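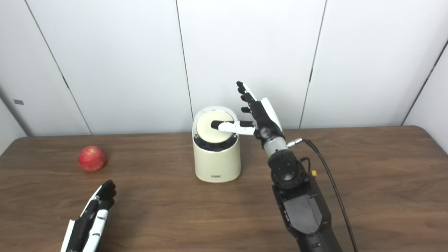
Search this site Enter keyword Go

Six in the morning and Heloísa Conceição is already on her second coffee, and already losing an argument with a lid.

Thumb on the lid. Press. Wait. Back off. Reset, go again. She does this wearing a pair of sensor gloves, watching through a headset, and the two robot hands at the table do what hers do, a beat late. Each try is saved as an episode. Good episodes go in one folder, bad ones in another, and the ones she can't decide on go to Francine Lachance, who gets in at nine and is harder to please.

The company is Nallance, the building is an old dental supply warehouse in Girngate, and the job is examples. That's what the operators call them. "How many examples you got today?" Not data, not demonstrations. Examples, for a learning system named Paiva that someday is supposed to tidy a kitchen by itself. For now it needs to be shown. Over and over.

"People think I'm driving a robot," Conceição says. "I'm more like somebody's mother. Watch me do it. Watch me do it again."

She used to be a court stenographer. Fast hands, long attention. Two of the operators on her shift were piano teachers, one cut hair.

The work is slow in a way that's hard to get across in print. An episode of pressing a lid might run under a minute. Then everything gets moved. Bin an inch back, apple over to the other side, bin turned so the label faces away. Paiva can't be allowed to think lids only exist in one spot on one table. Early on it did think that. Lachance tells the story with her head in her hands: November, first big test, somebody had set the bin down a hand's width off from where it always went. The arm came over and pressed, very gently, on nothing. Held it for the correct length of time too.

So now there's a sheet. Every operator follows the sheet, which says where things go for each round and which hand starts. Lachance writes it the night before. A full set on one object is 58 episodes and she won't sign off on 57.

What's the apple for? Depends who you ask. Cremilda Barros, who runs the training side upstairs, says clutter, plain and simple, the system has to learn what to leave alone. Conceição says it's there for the afternoon, when they do pick-and-place and it gets its turn. Both true probably. They go through a bag a week and no one will eat them after.

The part that suprised me was the mistakes. I figured they'd be deleted. Barros wants them kept, some of them anyway. If the thumb comes down off center and the operator catches it, slides over, presses again, that's gold to her. A perfect run shows the system one road. A fumble and a save shows it how to get back on. But a fumble with no save is junk, and so is a fumble done on purpose, and she claims she can tell. "They hesitate before they mess up," she says. "Real mistakes are confident."

Operators are less sure about this. Iolanda Seixas, 26, newest on the floor, spent her first two weeks having nearly everything sent back. Too quick. She would snap at the lid the way you do at home, without looking, and the hands would follow badly and the recording came out a smear. Lachance had her practice on her own lunchbox with her eyes closed. Slow down, feel where the thumb is going, then go there. Seixas says she now opens the fridge like a crazy person. Her boyfriend has mentioned it.

There's money in this, or people think there is. Ruvent, a bigger outfit across the river, is doing the same kind of collecting with more stations and night shifts, and has hired away a couple of Nallance people. Pay at both places is a bit better than a call center. Breaks are every hour, in theory. Wrists go first, then eyes, then patience. Fitriani Krishnan, who fixes the arms, keeps a drawer of heat wraps next to her screwdrivers and hands out both. Cables are most of her day. They snag, they work loose, an operator swings wide and something pops and the station's down until lunch.

Does she think it'll work, the kitchen thing? She shrugs, goes on tightening. Ask her about fingers instead. She can talk about fingers for an hour, did in fact.

By ten Conceição has her set minus the ones Lachance kicked back. She disagrees on two. They watch them together, leaning in at the same monitor, and Lachance runs the second one four times without saying anything. Then drags it over to the good folder.

Conceição pulls the gloves back on. Next sheet, same lid, left hand this time.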